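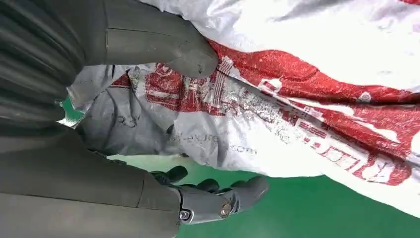 Fig. 1. Picking up a bagged item by its loose plastic.

Week 7: Who does the weighing now?
Handout for Work and Automation, evening section

Okay, so last week we did the big sweep, looms to spreadsheets, and a few of you told me on the way out that it all felt a bit far off. Fair enough! Tonight we stay in one room, with one job: take a bag, weigh it, send it on. I picked it because it's small, it's dull to look at, and almost everyone who has worked in a warehouse or a mail room has done some version of it.

Our running case is the parcel hall at Hurberg, which belongs to a company called Plamivora. You read the case packet over the break (right?), so just the short version. The hall had 186 people on its payroll when the planning started. The weighing and bagging stations were the place where new hires began, and also the place where people with bad knees or bad backs ended up, and those two groups sat side by side all day. Keep that in mind, it matters more than any of the machinery.

The project that brought in the robots was named Prornex. I've read the planning papers twice and the word "station" is in there on every page, while the people at the stations get one paragraph near the back. I'm not saying that to be mean about the planners. They were asked to plan stations, and they did.

What the job is made of

Before we argue about whether a job can be automated, I want us to get in the habit of taking it apart. If you ask somebody at a weighing station what they do, they'll say "I weigh stuff." Then you stand next to them for an hour and it's a whole different list:

Get hold of the item without tearing the bag
Feel whether something inside has shifted or broken
Set it on the tray so nothing hangs over and touches the side
Wait for the number to settle, then read it
Notice when the number is silly
Move the item along
Talk to the person at the next station, mostly about lunch

The robot plan covered the first, third, fourth and sixth. The second and fifth got handed to a person called an "exception handler," and the last one fell off the list completely. I'd like you to think about what an exception handler's day feels like. The easy bags used to be the rest between the hard ones. Take the easy ones away and every single thing that lands in front of you is a problem – torn, leaking, mislabeled, weighing nothing at all according to the screen.

A word on plastic bags, because students always laugh when I get going on this. A box is the same shape every time you meet it. A bag isn't. It slumps, it folds over itself, and the part you can grab is not the part that's heavy. People learn this with their hands when they're kids, so we never count it as a skill and we never pay for it. Then you try to write it down as a set of instructions and you need pages and pages. There's a term for this in your reading, tacit knowledge, and yes, it'll be on the short essay.
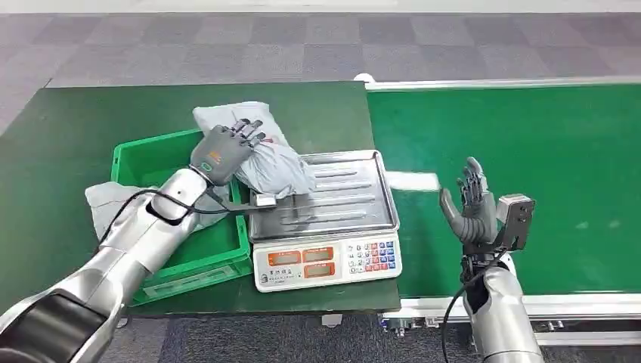

Ayaaba wrote on the course board that I'm being too romantic about the old stations, and that 50 bags before the first break, with the same twist of the wrist every time, is how you get an arm that wakes you up at night. A machine can have that job, the post went on, as long as the people who had it get something better and don't just get sent home.

I'm glad that got posted, and I think it's about right. I do get sentimental! The injuries are real, and a course about work that forgets sore wrists isn't worth much. So let's keep the second half of that sentence in front of us, the "as long as" half, because that's where the case gets interesting.

Plamivora promised there would be no layoffs, and on paper there weren't any. What happened was slower. People who left the weighing stations weren't replaced, and the entry-level opening went away. If you'd wanted to start at Hurberg in August, you needed a certificate for the exception desk, and the way to learn what the exception desk does used to be... working at the weighing station. You can see the hole there. The old ladder had a bottom rung, and now you have to jump.

The pay story is messier than I'd like for a handout. Exception handlers got a raise. They also got a screen that tracks how long each exception takes, which the old stations never had. Some of them told the interviewers they'd go back tomorrow and some said no way, and I don't think we should average those answers into one. Read both sets. 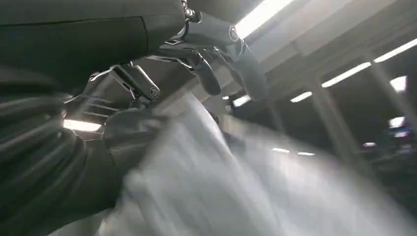 Which brings me to pace, and then I'll let you go to the break. At the old stations the pace was set by the slowest comfortable person, more or less, and everyone knew who that was on a given day and worked around it. With Prornex the pace is a setting. Somebody types it in. I want you to find the place in the case packet where it says who is allowed to change that setting, and who has to be asked first – it's short and easy to miss, so go slowly through the appendix.

For next time

Take apart a job you have done yourself, paid or not, the way we did with weighing. List every piece, including the silly ones. Mark the pieces you'd happily give to a machine and the ones you'd fight for. 2 pages, typed.

Bring it to the Saturday session on paper, please, since we'll be swapping them. If you're stuck picking a job, come find me at the break.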